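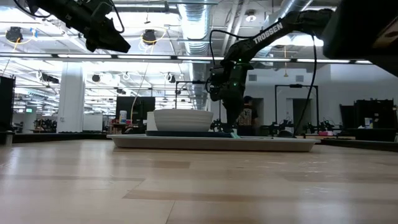

Physics constraint notes from the Retness prototype, mostly so I can find them again. Engine build 393.

Setup: a door mesh on a hinge constraint, parent is a static frame. Door mass 16 kg. Swing limit 90 degrees, soft limit off.

Symptom: at low frame rates the door jitters at the limit and never goes to sleep. Adelmo Lombardi reproduced it on his machine with an empty level, so it isn't our level streaming.

Raised solver position iterations from 8 to 16. Jitter amplitude dropped, but the body still stayed awake.

Checked the inertia tensor next. The pivot had been exported at the mesh center and the center of mass offset was applied twice, once in the Berton importer and once in the asset. Removed the second one.

Door now sleeps 165 ms after contact with the limit. Same result with substepping on and off.

Remaining problem: if the frame is moved by script, the door lags one tick. Moving the frame update to pre-physics fixes it for one door. With 712 constraints in the stress map it still drops ticks. Looking at that in November.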